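Numwood Household Goods: Questions About Bottled Products and Labels
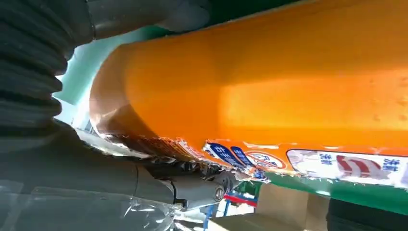

Orange plastic bottle with a printed label, including a prohibition symbol.

Why does the label on my bottle carry Chinese characters?
Numwood stocks some items in their original packaging. The manufacturer's printed label is left in place and must not be covered or removed.

Where can I get the text in English?
An English sheet is available for every bottled product in the Radel and Halonen ranges. Ask at the service counter or write to the Product Information Office, attention Evaristo Tedesco. Requests are answered within 2 business days. Please include the item number from your receipt.

What does a red circle with a diagonal slash mean?
It marks something that must not be done with the product or near it. The small drawing inside the circle shows which action is meant. If the drawing is unclear, consult the English sheet before opening the bottle.

May I pour the contents into another container?
No. Products must stay in the bottle in which they were sold. Numwood does not accept returns of transferred products.

The label is worn or smeared. What should I do?
Stop using the product if the directions or warnings can no longer be read. Customers may request a replacement label free of charge, up to 4 per household each year.

Do you take back empty bottles?
Yes. Empty bottles with the cap on may be left at the Didovum branch until 6 p.m. Bottles that still hold product are not accepted at the collection point.

Is there a limit on trade orders?
Trade customers may order up to 200 bottles at a time. Larger orders require written approval.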